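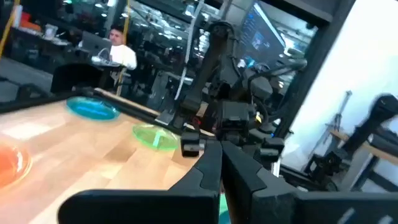
July 28, 2025

Well, the budget went through! I've been grumbling in this space since spring about the equipment money at Fudent, so it's only fair that I report the good news too: we get to buy 2 more robot arms before the end of the year, and the order should go to Granström in October.

I was rooting for Wukar, I'll admit (their sales people answer the phone). But their quote left out the mounting rails and the cabling, and once those went into the spreadsheet the gap pretty much closed. Granström also throws in spare gripper fingers, and we go through those faster than anyone planned for.

The new pair is meant for table work like sorting and stacking plates, with two arms facing each other over one tabletop. That takes more bench space than you'd guess – the arms are the easy part, it's the clearance that eats up a room. So the plan also covers 3 new wood tabletops and a bigger power feed along the wall.

What didn't make it: the Zendero software licenses. We asked for four and got none, and that request goes back in with next year's numbers. Delivery should take about 4 months from the order, so don't clear your desks yet. If you want a say in where the new tables go, the floor plan is taped up by the printer – bring a pencil!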